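Right, pegboard update for those who asked (both of you). I have finally stopped buying hooks and started putting them up.

Background: the back wall of the craft corner was a pile. Scissors in a mug, tape on the floor, the good stapler missing since October. So I ordered a white pegboard from Perska and a bag of green plastic fittings from Avik and told myself it'd take an evening.

It did not take an evening. First I put the hooks in dead straight rows and it looked like a shop. Took them all off again and had a biscuit.
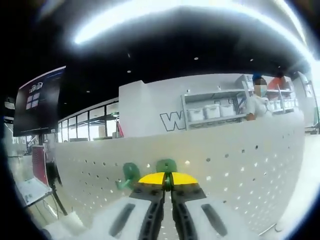 Second go, I'm spacing them out by what's going to hang there. Curvy hooks for scissors and headphones, round ones for tape rolls. Much happier with that!

Tip if you're doing the same: hold the thing you want to hang up against the board BEFORE you push the hook in. A big roll of parcel tape needs miles more room than you think.

Also, the plastic ones are a bit stiff going in. Wiggle, don't shove. I shoved one and it pinged off behind the shelves, so that's 13 in the bag now.

Next job is labels for the storage bins, and I want proper ones this time, no masking tape. Anyone used the Rekari label sheets? Do they peel off clean or do you end up picking at them with a thumbnail for a week?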